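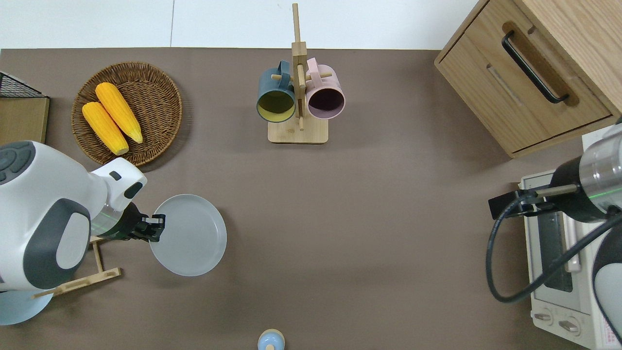
How long should an obituary be for a small-town paper?
2 min read

Sinitz
I'm writing my aunt's and I'm loving it, she had 90 years of great stories! The Cetitow paper includes 600 characters and charges extra after that. Do I have to list all 9 grandkids by name?

Jurčo
Oh, what a lovely job to have! No, "nine grandchildren" is fine. Save the room for the stories, and run a longer version on the funeral home's page (ours let us go as long as we liked!).
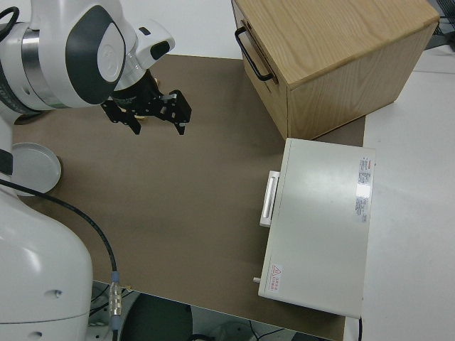 Gripper open above the tabletop

Cerkunwood
Names matter to people, though! I'd keep them and cut the job history. Ask for the deadline too, ours was 2 p.m.

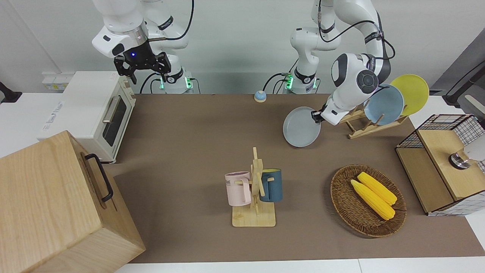

And read it out loud to a cousin before you send it. Mine caught a wrong maiden name!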